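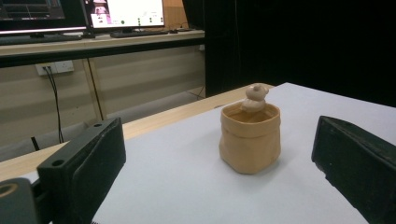 Edin Vukčević wrote in to ask why his catcher had a passed ball on his line when the pitch bounced a foot in front of the plate. He was right to ask, and the entry has been changed to a wild pitch. Most of the scoring questions we get at the Drastton Adult Baseball League are close to his, so the answers are collected on this page.

Who decides between a wild pitch and a passed ball?
The home team's scorer. If the ball hits the dirt before it reaches the catcher and a runner moves up, it is a wild pitch. If the catcher should have held it with ordinary effort, it is a passed ball.

Is a dropped third strike a passed ball?
Only if the batter reaches first or a runner advances because of it. If the catcher throws the batter out at first, score it as a strikeout with a putout to the first baseman and an assist to the catcher.

Does a stolen base count against the catcher?
Yes. We list steals allowed and runners caught for every catcher. Pickoffs by the pitcher are kept in a separate column.

Do you track framing?
No. We have no pitch tracking at either field. Plodarar, the program we use for box scores, has a space for called strikes, but we leave it blank.

How many innings does a catcher need to be on the leaderboard?
43. Last season 8 catchers made it. The most innings caught was 119, by the Fondico starter.

Can two catchers split a game?
Yes. Write down the inning and the number of outs when the change is made. Without that we can't divide the innings, and both lines go in as incomplete.

How do I get a scoring call changed?
Email the scorer and copy the other manager by 8 p.m. Sunday. Give the inning, the batter and what you think the call should be. Patrício sent in 2 last October with no inning listed and both were left as they were.

Does a change affect earned runs?
It can. A run that scores on a wild pitch may be earned. One that scores on a passed ball is not. The pitcher's line is updated along with the catcher's.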